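Screen printing notes, Gullport residency

I have the print studio at Gullport for 17 days in April. The application asked for a budget, a materials list and one paragraph on the work, capped at 200 words. Mine is a set of two-colour prints on cotton, based on the old Nelluton tram timetables.

The colour order took longest to settle. Grey first, then black, with a 2 mm overlap to absorb misregistration. Reversing the order left a visible halo at every edge.

Screens are from Guneck and hold tension well. Emulsion is left in the dark for 24 hours before exposure, longer than the label says.
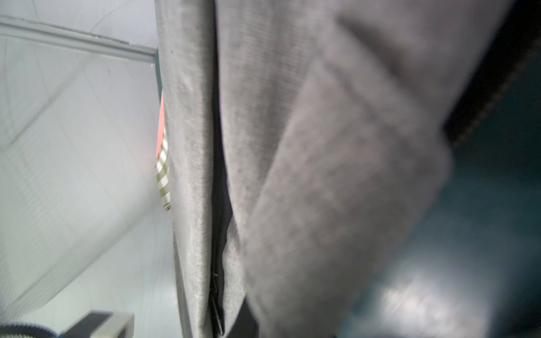 Ink is the remaining question. The Rao water-based black dries in the mesh by mid-afternoon, so I'll print the fine type before noon and leave the solid areas for later.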